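We use cookies to remember your place in the book. Accept | Settings

Chapter 4. Wrapping and Padding: What the Cloth Does
Posted in August by the Ernesau Open Textbook desk

Most packing manuals begin with a promise: wrap it well and it will arrive. This chapter begins with some doubt. The promise is repeated so often that few people ask what "well" means, or who checked.

Take soft cloth. Household guides like it for being cheap and already in the closet. The Punuvora moving handbook gives it 90 lines and not a single test. Flannel does guard a surface against scratches. Whether it guards against a drop is a separate matter, and the handbook treats the two as one.
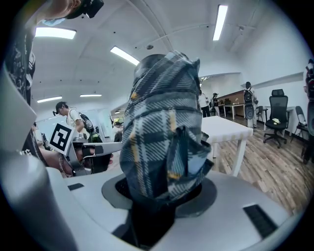
Boychuk objected to this whole line of argument when the chapter was in draft, saying that old shirts had brought plenty of dishes through plenty of moves and that a test bench was no substitute for a truck. The point is fair, but people remember the plate that survived and forget how gently the box was carried.

The Honilska survey looked at 3937 wrapped items and found 917 with some damage. It did not record how many layers each item had, or whether the folds were tied. Readers should be slow to draw rules from it.

Before reading Section 4.1, wrap a mug in one layer of flannel and press the rim with your thumb. Add a second layer and press again. Write down what changed, if anything did.

4.1 Thickness and Folds

Contact the Ernesau desk | Copyright Ernesau Open Textbooks | Back to top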